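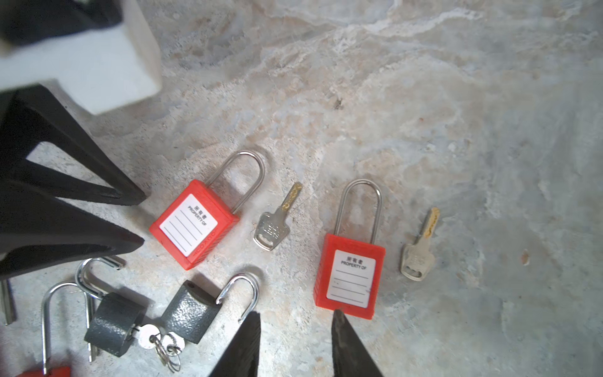
Tolera Tekleab wrote in after the previous part of this guide to say that comparing fingers on foam cubes tells a buyer very little, and that a grip which never drops a cube can still fail on anything thin, shiny or hinged. The objection is fair. The procedure given below replaces the cube test. It uses padlocks and flat keys on a bare concrete floor, and it is meant for two-finger parallel grippers with a camera at the wrist.

What you need

A parallel gripper that accepts interchangeable fingers. The notes on this page come from the Tirnar body with two finger sets: the black tapered fingers and the flat Kesidar pads.
A wrist camera with fixed exposure.
Safety lockout padlocks with tall steel shackles and a printed label on the body. Red ones are easy to segment.
Smaller padlocks in a dark, textured finish.
Flat keys, some single and some on a split ring.
A floor or slab with a matt finish. Do not use a rubber mat, as it lets the fingertips sink and flatters the result.

Step 1. Set the tool centre point

Fit the first finger set and close it. Teach the tool centre point at the contact line of the tips. Tapered fingers are longer than pads on most bodies, so the point must be taught again after every change of fingers. Copying the old value and adding the difference in length from the drawing is not good enough for flat keys, where the error allowed in height is less than the thickness of the key.

Set the floor height by lowering the closed fingers at low speed until the controller reports contact. Repeat at 4 places spread over the working area and fit a plane. Poured concrete is seldom level, and a single touch will leave the fingers high on one side and scraping on the other.

Step 2. Fix the camera settings

Turn off automatic exposure and automatic white balance. Pale concrete under strong light pushes an automatic camera towards a short exposure, and dark padlock bodies then lose their edges. Set the exposure so that the texture of the floor is still visible in most of the view. Some washing out at the brightest part can be accepted if no object lies in it.

Check the steel shackles separately. They reflect the lights and also the fingers, and the reflections move as the wrist moves. If the depth sensor returns holes along the shackle, take the grasp point from the padlock body and offset it.

Step 3. Lay out the objects

Place the red padlocks with the label facing up, one tilted and one closer to upright in the camera view. Put a single key to the right of each. Put the dark padlocks together with the keys on the ring, so that the test includes a cluster as well as separate objects. Mark the positions with small pencil dots. Leave enough floor between the separate objects for both fingers at full opening.

Step 4. Run the grasps

Run each finger set through the same order.

Body grasp. Close across the narrow width of the padlock body, below the shackle. Lift by 300 mm, hold, and lower. Record slip by comparing the angle of the label before and after the hold.

Shackle grasp. Close on one leg of the shackle and lift. The body will swing. Let it settle before the arm moves sideways, and record whether the leg rolled between the fingers.

Single key. Approach from directly above with the fingers either side of the key head. Descend until the tips touch, back off slightly, and close.

Key ring. Close on the ring itself. A grasp on a loose key is recorded as a fault even when the whole bundle comes up.

Make 8 attempts at each grasp. Reset the object to its pencil dots after every attempt, including the successful ones. Change the fingers and repeat.

Step 5. Score

Use 2 points for a clean lift, 1 for a lift with visible slip or rotation, and 0 for a drop or a miss. Keep the four grasps in separate columns. A total hides the only information of use here, namely which fingers suit which shape.

Notes from our runs

The Kesidar pads were better on the body grasp. The wide contact holds the label square and the force can be lowered without loss. On single keys they were poor, as the edge of the pad met the floor before it reached the side of the key.

The tapered fingers were better on keys and on the ring. On the padlock body the contact patch is small, and the padlock turned about it whenever the grasp was off centre. Raising the force reduced the turning, but it also marked the labels.

Athina Lambrakis repeated the test with a Gachanja controller in place of the stock one and obtained the same order of merit. Her cycle was shorter, mainly through a faster contact stop during the descent. The scores for the shackle grasp differed from ours, and we have not found the reason. Finger wear is one candidate, as her tips had been in use since February.

Common faults

Fingers stall above the floor: the plane from Step 1 is out of date. Touch off again.

Key shoots out sideways on closing: one tip is touching first. Check that the fingers close symmetrically and that the approach is centred.

Grasp point jumps between frames: the detector is switching between the key and its neighbour on the ring. Lower the frame rate or lock the target before the descent.

Gripper reports an object when there is none: the width threshold is set too high for the finger set fitted. Store one threshold per set.

The score sheet and the Zilside mounting plate drawing are on the downloads page.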